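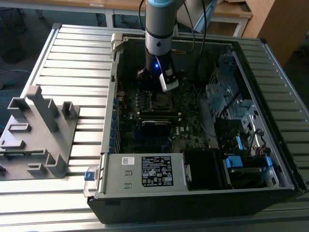 Kumaresan Acharya wanted to know before we did anything else whether we'd be paying Grumasico for the arm, the bench and the software as one lot, or whether the software was going to turn up later as a separate bill, the way it did with Prostel.

Fair question, and I've put it first because we ended up spending half the meeting on it. Minutes are by me (Lakshmi) again, so the usual apology for the chattiness. If I've got you wrong, shout and I'll change it.

Present: Elango Chacko (chair), Myung-ja Heo, Lok-yiu Tse, Kumaresan Acharya, Lakshmi Achari (minutes)
Apologies: none
Started: 1715

1. Last time's minutes

Agreed, with one change. I'd written that Lok-yiu was "happy" with the Prostel service contract and he says he was no such thing, he was "resigned to it". Corrected!

2. The Grumasico strip-down package

This is the one we've all been waiting for. For anyone reading who missed January, Grumasico are offering us an arm, a slotted bench, a starter set of printed fixtures and a year of support, all aimed at taking old desktop towers apart for parts. We're on their trial terms at the moment and have to say yes or no before the trial runs out.

On the money, Elango had the quote open and read it out. The software is included for the first year. After that it's a yearly licence, and the price of that licence isn't written down anywhere in the quote, so Kumaresan was right to be suspicious. Elango will ask for a fixed price in writing, good until 2031. Myung-ja thought we should push for 2035, on the grounds that we kept the last lot of benches far longer than we said we would. We settled on asking for 2035 and being pleased with 2031.

On the work itself, Lok-yiu has been doing most of the trial sessions and gave us a good long report (I've cut it down a bit, sorry Lok-yiu). He likes the way the jobs are set up. You pick the model of tower, lay it on its side with the panel off, and choose which parts you want out. Memory is the job he'd trust it with first. The small clips at the ends of the slots still need a careful eye, and he'd like a person standing by for those. He is much less keen on anything near the processor socket and wants Grumasico to show us that one themselves, on our bench, with our machines, before we sign.

Myung-ja asked about cables. Older towers are full of them, and she's worried about a gripper coming down into a case and catching one. Lok-yiu said he tucks them back by hand first. Myung-ja said that was fine, but then we should write it down as a step and stop pretending the job is hands-off from start to finish. I agree with her, for what it's worth. It's going in the work sheet.

We also talked about the fixtures. Grumasico will send us the files so we can print our own, and I was very pleased about this, until Kumaresan asked if the files were covered by the licence as well. None of us knew. Added to Elango's list.

3. The Rodrigues offer

Much shorter! Rodrigues would do the whole thing as a service: we send the towers out, they send back sorted parts and a report. No kit to buy and no training. Elango likes how simple it is. The rest of us were cooler, mostly over the drives, which we've promised our customers won't leave the building. Myung-ja suggested pulling the drives here and sending the rest, and Elango will ask if that brings the price down at all. I can't see it myself, but no harm in asking.

4. Etard

Lok-yiu rang them twice and hasn't heard back. We'll leave it there unless they get in touch.

5. Stock code for the trial parts

Parts coming out of the trial were being booked in under three different codes (one of them mine, oops). From now on everything goes under 1127. Kumaresan has already moved the old entries over, so thank you for that.

6. Who's doing what

Elango: licence price in writing, the question about fixture files, and the drives question to Rodrigues.
Lok-yiu: book the Grumasico demo for the processor job.
Myung-ja: write the cable step and send it round.
Kumaresan: redo the cost sheet with the licence shown as its own line.
Lakshmi: these minutes, and find the spare key to the parts cupboard.

7. Any other business

Myung-ja would like a second lamp by the bench. Agreed, Kumaresan to order one.

Next meeting once we've had the demo. Lok-yiu will send round some times.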